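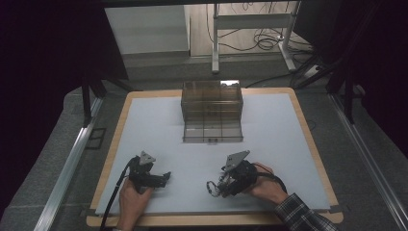
The divided box, smoky brown, on the work table.

Do We Need Another Box?

Every July the same pitch goes around: buy the right container and the small parts will stay sorted. Last summer it was stacking trays. This year it is a clear box with dividers, and I have been asked to say something nice about it.

I'll start with what I can. You can see the compartments through the walls without opening anything, and for people who put screws back in the first place they find, that might help. There is a little latch at the front. I have no quarrel with the latch.

My quarrel is with the claims. The Skutura catalog says a divided box "cuts searching time in half." Half of what? Nobody in our shop has ever timed a search, and I doubt Skutura has either. Morven Drummond went back through our supply spending and found we have bought 46 containers of one kind or another since we moved into the Brarley building. The parts drawer still has a rubber band, three dead batteries and a key in it.

Zulmira Vieira disagrees with me and asked for equal space, so she gets a paragraph. Her view is that the trays failed from being too deep. Things went in and sank. A grid of small compartments forces a decision, she says, and once the washers have a place people will use it. She would like one box per table, left open during the day and latched at closing.

Maybe. I have heard "people will use it" before, most recently about the label maker. A smoky tint also looks smart in a catalog and does nothing for anyone trying to tell a dark washer from a dark spacer at 4:30 in the afternoon.

So we are doing a trial. The box stays in use for 9 weeks. No labels for now, as Zulmira thinks they invite arguments and I think they peel. Please don't use the compartments for candy, paper clips from home or anything you are "just putting down for a minute." Loose parts you can't identify go in the coffee can by the sink, same as always.

If it works I will say so in the fall issue. If you already have an opinion, send it to Morven, who is keeping a list and has asked that it be limited to boxes.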